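The Wallpaper Clause

My aunt left me her house in Tekville on one condition, which was that I not touch the wallpaper.

She had it written into the will by a proper lawyer. I was in his office in August, sweating into a borrowed jacket, when he read it out. The house, the contents, the Rivera caravan in the side yard, and then a full paragraph about wallpaper. He read that bit twice, the second time with his glasses on.

"Is it valuable?" I said.

"I understand it's floral," he said.

It was floral. It was floral in the hall and the dining room and on the inside of the linen cupboard door. My aunt had bought it in one go when the Jastiler shop on the main street closed down, 121 rolls at a price she took to the grave, and she had then papered for most of a decade. When she ran out of walls she did the ceilings. When she ran out of ceilings she did the fridge.

I moved in anyway. I was between flats, in the sense that the last one was behind me and I couldn't see the next one from where I stood.
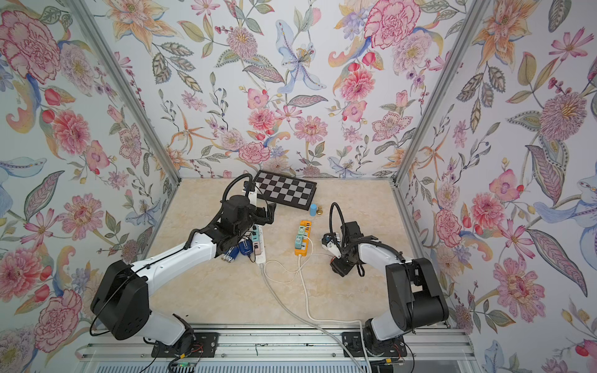

The Neighbour

The woman next door came over on my first morning with a lemon slice and a look down the hall that took in everything behind me.

"You'll be stripping it, I suppose," she said.

I explained the clause. She put the slice down on the hall table, which my aunt had also papered.

"And who gets it if you do?"

This was a fair question, and one I had asked the lawyer before he'd finished his sentence. If I removed, painted over or "otherwise insulted" the wallpaper, the house went to the Tekville Bowls Club. My aunt had been barred from the bowls club in a dispute over a raffle, so I took this to mean she thought there was no chance of it happening. Either that or she wanted to see them cope with the fridge.

"My husband's the president of the bowls club," the neighbour said.

"Is he," I said.

"We're very patient people," she said, and went home. I noticed she took the plate with her. She'd tipped the slice out onto a serviette first, so I can't say she was mean.

After that I saw a good deal of the bowls club. They walked past in their whites, in pairs, and slowed down at my windows. One of them asked whether I'd had any trouble with damp, in the voice you'd use to ask after somebody's rich uncle. Another pushed a paint catalogue under the door. I still have it. There was a grey in there called Ulta, which I think was a misprint for something, and I used to take it out at night and look at it the way other men look at boats.

You get used to most things. I got used to the pipes and to the possum, and to the stove that only lit if you had already given up on it. I didn't get used to the peonies. There was one opposite the toilet, at eye level, as big as a cabbage, and it had an expression. I hung a towel over it. Then I lay awake wondering if a towel was an insult.

I rang the lawyer. He said he'd have to look into it, and two weeks later he sent me a bill for looking into it and a letter saying that a towel was probably all right as long as it was used mainly as a towel.

I began drying my hands a lot.

The Corner

The trouble started behind the piano. I'd moved it to get at a power point, and there, down near the skirting board, a corner of the paper had come away from the wall by itself. It wasn't much. It curled out like a page somebody had meant to come back to.

I did what anybody would do and stood there for an hour.

Gluing it back was surely touching it. Leaving it was neglect, and the clause had a line about neglect. I checked that nobody in whites was at the window and got down on my stomach with a torch to see how bad it was.
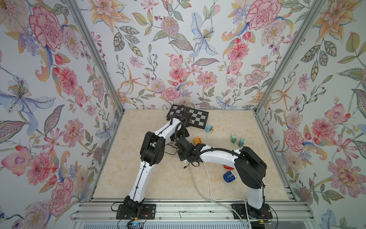

There was writing on the plaster. I could make out the tail of a word and what might have been a dollar sign, in my aunt's hand, in carpenter's pencil. I'd like to say I wrestled with my conscience. I breathed on the corner, quite hard, and it came down another few inches, and I'd argue in any court that breathing is not touching.

It said: IF YOU ARE READING THIS YOU HAVE LASTED LONGER THAN I THOUGHT. And under that: LOOK BEHIND THE FRIDGE. And under that, smaller, as if she'd had to think about whether I deserved it: LIFT WITH YOUR KNEES.

Behind the fridge was a biscuit tin. In the biscuit tin was $11 in coins, a book of raffle tickets from the Tekville Bowls Club with every butt filled in with the same surname, and a letter to me. The surname was the one on next door's letterbox.

The letter was short. She said she had never liked the wallpaper. She had bought it because the woman next door had wanted it, had told everybody in the street she was getting it, and had gone home to measure up. My aunt had simply been quicker to the till. After that, she wrote, she felt she had to go through with it.

I read this standing in the kitchen with the fridge pulled out and all those flowers looking at me. Then I washed up the good cups and walked next door to ask if she'd like to come over for tea, and whether she'd prefer to sit in the dining room or the hall.

She chose the dining room. She sat facing the big wall and ate two pieces of shop cake without once looking at her plate.

"It's held its colour," she said at last.

I've been here ever since. She comes most afternoons. The tin is back behind the fridge, and the towel is still mainly a towel.

First printed in the Tekville Community Newsletter, December 2002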